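Workshop notebook, December, late afternoon

Pump bench again, and I think I finally have something worth writing down properly, so bear with me if this one runs on.

The Flastside circulator came back from the rental house on Prusness Road with the same complaint as last time: quiet for a week, then a growl at start-up that goes away after a minute or two. The tenant upstairs says it sounds like somebody dragging a chair. I had it down as air in the line the first time, bled every radiator in the place, and felt very pleased with myself for nine days. So much for that!

This time I put it on the bench loop before touching anything else, which I should have done in the first place (note to self, and to whoever reads this after me). On the loop, filled and bled, it started clean eleven times out of eleven. Then I let it sit overnight with the water cold, came in early, and there was the growl on the very first start. Lovely sound, in its way, when you've been waiting for it.

I pulled the head. The impeller was fine, no chips, a bit of black sludge in the pockets but nothing you wouldn't expect from a system that age. The shaft had a band of hard scale right at the front bearing, thin enough that I only found it with a fingernail. My guess is that it grips when everything is cold and lets go once the metal warms and moves a little. I cleaned it with the mild descaler and a soft cloth, rinsed it well, and set it back together with a new gasket. The old gasket would probably have gone another year, but I've been burned by that kind of thinking before.

Tomorrow morning is another cold start. If it behaves, I'll give it three more nights before anyone drives it back over there.

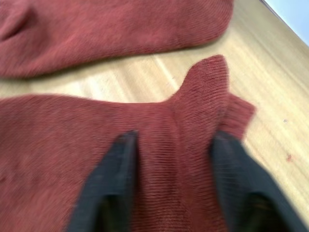
While the pump was apart I went back to the expansion tank from the same house, the Cisternas one, the smaller of the two sizes we keep. The tag on the job sheet says it was pumped up to match the system when it went in. I checked it drained and off the line, and it was well under. I brought it up to 12 psi with the hand pump, wrote the time on a piece of tape, and stuck the tape to the tank. Soap on the valve showed nothing. If it has dropped by the end of the week, then the bladder is on its way out and we swap it, and I would rather find that out on the bench than get the call in January.

I do wonder whether the low tank and the scale are cousins. A low tank means the pressure swings more, the relief valve weeps, the auto-fill tops it up, and every top-up brings in fresh hard water. Over a few winters that could be plenty to put a ring on a shaft. I asked the office to dig out the meter readings on the fill line, if anybody ever took them, and it looks like we have one from the fall before last and one from this past month. The difference is 61 gallons. For a closed loop in a house that size, that's a lot of water going somewhere. It doesn't prove my little theory, but it makes me like it more.

So when we go back, please look at the floor under the relief valve discharge before doing anything else. There may be a white crust on the pipe end. And please don't just put a cap on it, however tempting that looks when you're lying on your side in a crawl space. I know we all know that. I'm writing it anyway.

Other things from today, in no sensible order:

The Flalunis thermostat on the test board is still reading high. I moved it off the wall over the bench (the lamp was warming it, I'm sure of that much) and it came down some, though it hasn't come down to where the glass thermometer sits. I'll leave it overnight in the new spot with the lamp off. If it's still high in the morning, I'll use the offset in the installer menu and write the number on the back of the case in pencil, so the next person isn't left wondering.

Part number 1013, the little brass bleed valve, is down to the last bag. I've put it on the order sheet twice now, so if two boxes turn up, that's my doing and they'll get used. Part 333, the union gasket, we have plenty of. They were in the wrong drawer, under the flare fittings, and I've moved them back and put a fresh label on.

The big vise is sticking again near the closed end. I wiped down the screw and greased it, and it's better, but there's a flat spot in the thread that grease isn't going to fix. It's all right for holding pipe. I wouldn't trust it for anything that needs a gentle hand.

I also spent longer than I meant to on the old baseboard heater that came in with the bent fins. The fin comb works nicely if you go slowly and start from the straight end, where the fins give you something to line up with. Starting in the middle of the crushed part just makes a new kind of mess. I got about two-thirds of it done before my hands quit on me, and I've left the comb sitting on top of it. Anyone who wants a quiet half hour with the radio on is welcome to the rest.

One more thought on the circulator before I lock up. If the cold start is clean tomorrow, I'd still like to pull the head again after the fourth night and look at that shaft. It's ten minutes' work and I want to see bright metal with my own eyes. I'd also like to get a sample of the system water from the house, a jar from the boiler drain once it's run clear, and put the hardness strip in it. We have strips in the top drawer, though the package has been open a good while and I'd like to try one on the shop tap first, so we know they still read.

Loop drained, bench valve closed, charger unplugged. The kettle is off too, I went back and looked.

6 comments | 14 shares

Questions about the bench or parts orders: leave a note at the shop office
© Workshop Notebook. All rights reserved.
Back to top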